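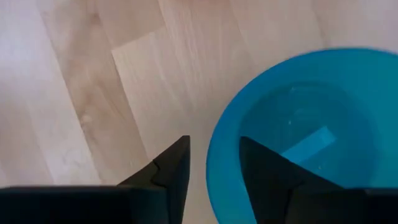
Teaching by remote control: what the recordings need to contain
Speaker notes, Muscombe workshop session
Yamila Medina, Brernley

Opening

Start with the definition and move on. A demonstration is a time-stamped record of what the arms did, what the cameras saw and what the operator commanded. The first two are easy to log. The third gets dropped more often, and most of this talk is on why it should be kept.

Say early that the task set is Iturra: tabletop rearrangement with bowls and household containers, two arms, one operator. The audience at Muscombe is mixed. Half will know grasp planning and very little imitation learning. Skip the history slide if the previous speaker runs over.

Hand guiding versus remote control

Hand guiding means the operator takes hold of the arm and moves it through the task. It is quick to learn. The operator feels contact directly and needs no extra hardware. Two problems for our use. The operator's own hands and forearms end up in the camera views, and they will be absent when the policy runs. Guiding both arms at once is also tiring, and people start moving one arm at a time to save effort. The policy then learns to move one arm at a time.

Remote control means the operator moves an input device and the arms follow. The camera views stay closer to what the policy will see later. The cost is lag, weak or missing force feedback, and a longer training period for the operator.

We use hand guiding for checking reach and setting start poses. Everything that goes into training is recorded by remote control.
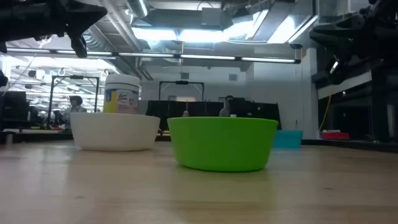
Operators must be told where to pause and where not to. An operator who is unsure of the next step will hold both arms still over the table. The recorder logs that as a valid state with a valid action, the action being "stay." Train on enough of it and the policy stalls in the same spot. We trim idle time at the start and end of every episode and flag long idle stretches in the middle for review. Do not trim the middle automatically. Waiting for one arm to clear before the other goes in is part of the task.

If asked what counts as a long stretch: it is a setting in Bratis, chosen per task. Offer to go through it after the session.

What Bratis records

Bratis is our recorder. For each time step it writes:

Measured joint positions, both arms
Commanded joint positions, both arms
Gripper opening, measured and commanded
Wrist camera views
Fixed camera views
Operator ID and task variant

Stress the measured and commanded pairs. When a gripper closes on a rigid object, the command continues past the point where the fingers stop. The difference between the two carries the squeeze. If the training target is the measured opening, the policy closes until it touches and then lets the object slip. This is the most useful single item in the talk for anyone about to build a recorder, so slow down.

Second point on the same slide: one clock. Cameras, arms and input device are all stamped on the same machine. We tried correcting offsets afterward in April and went back to a shared clock within the same month. 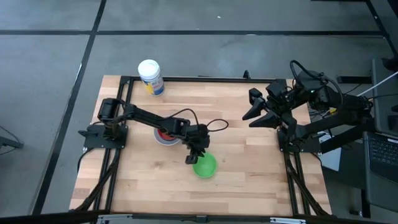
Start poses need more variety than operators will give you unprompted. Left alone, a person puts each object back where it was, give or take a finger's width, and the policy learns the table layout in place of the task. Bratis now shows a target layout before each episode and the operator resets to it. Arm poses are varied too. An episode can contain a state like one gripper pointed down at the rim of the green bowl while the other is open and holding nothing, and the policy has to see states like that from many layouts before it treats the idle arm correctly. Cable loops at the wrists are the other thing to mention. They stand out over the bare wood, they move with the arm, and they can cross the view of an object at the moment it matters. Secure them the same way for recording and for evaluation.

Expect a question on simulation. Short answer: we use it for collision checks and not for training data on this task.

Data set and filtering

The Iturra set is 2,000 episodes after filtering. Another 58 were rejected by the final check. Read the reasons aloud, in this order:

Dropped camera data
Wrong layout at start
Operator restarted without closing the episode
Task ended in a state that did not match the instruction

Recovered errors are kept. If the operator misses a grasp, backs off and tries again, the episode stays in. A set made only of clean runs gives the policy no example of how to get out of a bad position. What we remove is the case where the operator gives up and the object is moved by hand.

Both operators were trained on the same script. Their styles still differ. One approaches from high above the bowl, the other comes in low from the side. A policy that averages the two approaches goes through the rim. Action chunking reduced this, and so did conditioning on operator ID. We have not separated the two effects, and the notes should not claim that we have.
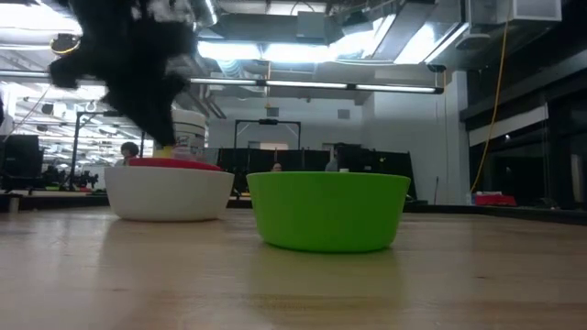 Page last changed: November 2022

Camera placement

Fixed views give the layout. Wrist views give the last part of the approach, when the fingers are close to the object and the arm blocks the fixed view. Neither is enough alone on this task.

Exposure is set once and locked. Auto exposure reacts to a dark arm passing through the view and changes the brightness of everything else. Fast arm motion also blurs. We ask operators to slow down near contact and leave the travel moves at their normal speed.

Background is left as it is. People walk by, monitors change, lights get switched. A screen behind the table was considered. It would have made recording tidier and the evaluation less informative.

Before questions

Put the checklist slide back up and leave it there. Have the Bratis settings file open in a second window in case the idle threshold comes up again. Anyone asking for access to the Iturra episodes should write to the Brernley data address on the last slide.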